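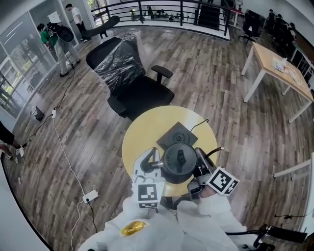

I want to defend the shared kettle at work, and I know it is not a big subject. In our office in Utcombe we had one for many years, and last winter the management exchanged it for a machine which gives hot water when you press a button. I miss the old way more than I expected. A kettle must be taken in hand. It is black and round, let us say, with a knob on top of the lid and a short spout, and you raise it from its square base, and for this moment you cannot answer messages. With the button machine I hold my phone in the other hand the whole time.

My colleague Rosângela Rezende says that this is nostalgia, and that in her previous job at Trindade there were 67 people and one kettle, and every morning was a small war. I believe her. But we are 15 on our floor, and for us the waiting was useful. I learned the names of half the accounting department while the water was getting hot. I also learned English words there which no course gave me, for example "limescale."

I agree that a kettle needs rules. Whoever empties it should fill it again. The cord should go behind the table, where no sleeve can catch it. Do not leave old water in it from one day to the next. These are easy rules, and we broke them often, and then we had to speak with each other about it, politely.

The new machine is cleaned by a company. It has a small screen that says "Enjoy." I drink less tea now.

Comments

Kuo-hua Fang
We kept our kettle and also got the machine. The line is at the kettle.

tea_at_four
Sorry, but whoever never descaled ours cured me of this feeling forever.

Rosângela Rezende
It was a war. I stand by it.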